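Oltora Hand-Held Gripper Kit — Progress Report to Dilico
Prepared by Waraporn Somboon, Ormsby site
10/4/18

Status
The review of the Oltora kit is on schedule. Both hand-held grippers have been set up at the table station and are in daily use. We have recorded 940 demonstrations against the 3855 in the agreed plan. Of those, 33 were rejected at checking, mostly for tracking dropouts when the operator turned a wrist too far inward.

Equipment
Oltora replaced one gripper in the second week after its trigger began to stick. The replacement took 4 days to arrive and has given no trouble. Cable length is still a complaint. Operators can reach the whole tabletop, but the cables drag on the near edge when both hands work on the same side. Oltora has quoted us for longer ones — the price is in the cost sheet sent separately.

The marker plates hold their position well. We check calibration at the start of each session and have not had to redo it midway.

Tasks
Rigid items are finished. We are now on soft goods, starting with gloves. Operators pick up gloves from the table and put them in a clear bin. Thin fabric is harder than we planned for, as the fingertips tend to slide over it unless the operator presses down first. Cumov has asked for the same task with one hand only, and we have not agreed to that yet.

Spending
Within budget. The only unplanned cost was a second set of gloves in a different style. No change to the total is requested.

Next period
1. Complete the glove task and send the checked recordings to Cumov for training.
2. Get a firm delivery date from Oltora for the longer cables.
3. Give Dilico our recommendation on buying or returning the kit by the end of November.

Attachment A: Glove task, both grippers in use

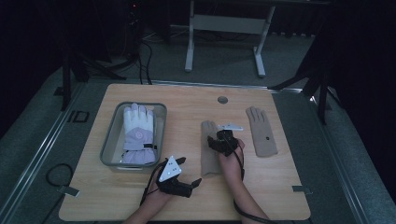

Attachment B: Cost sheet
Sent separately to the Dilico accounts office.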